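Why I quit rinsing the dishes

I was forty-one when I found out that other families don't rinse before they load. I mean really don't. I was at my friend Heikki Kiiskinen's place for dinner, and when we finished he took a plate with half a potato's worth of gravy still on it, scraped it over the trash, and stuck it in the dishwasher. Door shut. Back to the table. I sat there like I'd seen him light a cigarette in a nursery.

I grew up in a rinsing house. My mother washed every plate before it went into the machine, with soap, and then the machine washed it again, and then she looked it over before it went in the cupboard. We had a dishwasher for years before I understood that it could do anything on its own. I thought it was a kind of sanitizing closet.

So naturally I rinsed too. I rinsed through college, through two apartments, through a whole marriage and out the other side. And I was snippy about it! If a guest tried to load a bowl with oatmeal in it I'd take the bowl away. I'm not proud of that.

What I want to argue here is that most of us are doing far more housework than our houses need, and that we do it mainly to keep some older person in our heads from sighing at us. Dishes are just where I noticed it first.

After that dinner I tried it Heikki's way for a month. I picked October, when I had no company coming and could fail in private. Scrape, load, walk away. The first week I hovered. I opened the door mid-cycle twice, and all I got for it was steam in the face. By the second week I'd stopped checking. Out of the whole month I had 5 things come out dirty enough to do over, and most of those were my fault for nesting spoons like they were going into a drawer. The casserole dish with burned cheese I'd have had to soak no matter what.

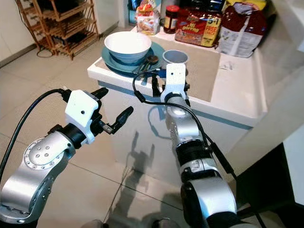 What I hadn't counted on was the evenings. I used to stand at the sink after dinner for a good long stretch with the water running, and I told myself I liked it, that it was my thinking time. I don't believe I had one decent thought there. I mostly replayed arguments. Now I sit down with my coffee while the food is still warm in me, and if I want to replay an argument I can do it in a chair.

My neighbor Jouko Manninen disagrees with every word of this, and he's read two drafts of it, so let me give him his say. Jouko doesn't own a dishwasher. He washes by hand right after the meal, dries with a towel, puts everything away, and says the kitchen should look at eight at night the way it looked at eight in the morning. He thinks a machine full of dirty plates waiting for a full load is just a cupboard you've decided not to smell. And okay, in July he has a point. I run mine every night in July.

But Jouko enjoys washing dishes. He whistles. I have no quarrel with anybody who whistles at the sink, and if that's you then please carry on. My quarrel is with the grim kind of washing, the kind I did, where you're tired and a little mad at everyone still sitting at the table, and you're scrubbing a plate that is about to be scrubbed by a machine you paid good money for.

Once I let go of the rinsing I started poking at the rest of it. I'd been ironing pillowcases. Why? My face doesn't care. I'd been wiping the top of the refrigerator, and I'm five foot three. I'd been folding underwear into little packets - for whom? I stopped doing all that, and the house looks the same. My sister came for a long weekend and told me the place looked nice, and she is not a person who hands those out.

Some things I tried dropping and had to pick back up. The bathroom sink really does need it every few days. Crumbs under the toaster are a bad idea in any house with ants. And the cutting board I still wash by hand the second I'm done with it, because the last one split clean down the middle in the machine and I loved that board.

I know how this sounds to a certain kind of reader. It sounds lazy, and maybe it is, a bit. But I've worked since I was sixteen and I've raised a son who can cook 2 meals without calling me, and I think I've shown I can put in effort when there's a point to it. There just wasn't one here. I'd guess 100 percent of the people who've eaten at my table since last fall had no idea anything had changed.

My mother visits in the spring. I've thought about whether I'll rinse while she's here, and I probably will, at least the first night, with her standing next to me holding the towel. She'll tell me the water isn't hot enough. It's never been hot enough, not once in my life.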